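Coffee table reset: clearing and restocking a glass-topped table
Speaker notes, Jultis in-home staging course, session 5

Start on the problem of the surface. A glass top gives you two layers to manage. Everything on it is seen from above, and everything under it is seen through it, so the base and the rug count as part of the display whether you planned for them or not. Ask the room how many have a glass table at home. Then ask how many clean the underside.

Definitions, quickly. "Reset" means returning the table to a fixed layout. "Clear" means taking everything off. We reset at the end of a visit and clear only for polishing. The handout from the Hadon office mixes the two words on its first page; ask people to correct it in pen.

Order of work for a reset:
Plates and anything else flat, first.
Fruit next, one piece per trip, both hands for anything with a crown or a stem.
Jars with lids, gripped by the body and never by the lid.
Bottles and cans last, tall ones to the back.

Expect a question on why drinks go last. Full bottles are the heaviest items on most coffee tables and the most likely to roll if knocked. Leaving them grouped at one end keeps the rest of the top free to work on.

Next slides. Pause on the middle one and let people look at the layout before speaking. 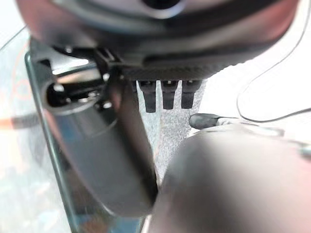
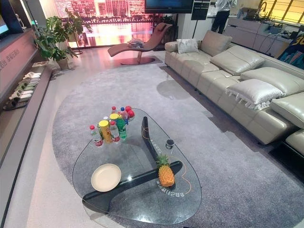
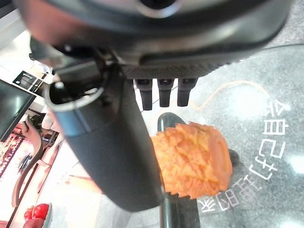
Galtville, December

Take the room view first. The drinks are grouped at the upper left corner of the tabletop: bottles with red, blue and yellow caps, and a yellow can. The plate is empty and sits by itself, lower down and toward the left. The pineapple stands near the center right, with a small dark jar behind it.

Point out the base. The pineapple is directly above one arm of it, and the black shows straight through the glass. A small item in a strong color reads well over a black base. The same item over the gray rug would read well too, but a dark jar over a black base tends to disappear. Rule for the course: dark objects over rug, bright objects over base.

Mention the printing on the glass. It reads in reverse from this side. Printing or film on a top should be treated as part of the surface: no scraper, no abrasive pad, no solvent until the client has confirmed what it is. Use a damp microfiber cloth, then a dry one, in straight passes.

Shape. A rounded teardrop or kidney top has no true corners, so "front left" means different things to different people. Agree on a reference before starting. We use the sofa: the long side facing the seats is the front, and positions are given from a seated person's view. Write it on the job sheet.

Glare. The third slide has a large soft reflection on the tabletop near the upper right. Reflections of that kind hide smears. Check the glass from two heights, standing and crouched, and from both ends.

Rug. Shag pile holds crumbs and hides bottle caps. Shake nothing over it. Carry plates level to the kitchen. Vacuum after the table is finished, with the beater bar off, and go with the pile on the last pass.

Sofa. Short section, skip if behind. Pillows go back after the table is done. One at the far end and one on the near section is enough for a long sectional. A fringed edge should hang straight; comb it with the fingers.

Costs, for the operators in the audience. Our Sfakianakis contract covers 88 apartments on a single layout sheet. Drawing up that sheet and training to it came to $3,000. Time per table is capped at 12 minutes, polishing excluded. If a table runs over, log the reason in the remarks column and move on.

Exercise. Pairs, one tray of items each. One person sets a layout and describes it from the seated position, the other rebuilds it facing away from the original. Compare. Most errors will be left-right swaps caused by standing on the wrong side of the table. Allow two rounds, then swap trays with the next pair.

Questions to have answers ready for:
Coasters: yes under cans, optional under capped bottles.
Fresh fruit: wipe the base before it touches glass.
Labels: facing the sofa.
Felt pads under jars: only if the client supplies them.

Collect the trays and the corrected handouts before the break. Session 6 is side tables and lamps, same room.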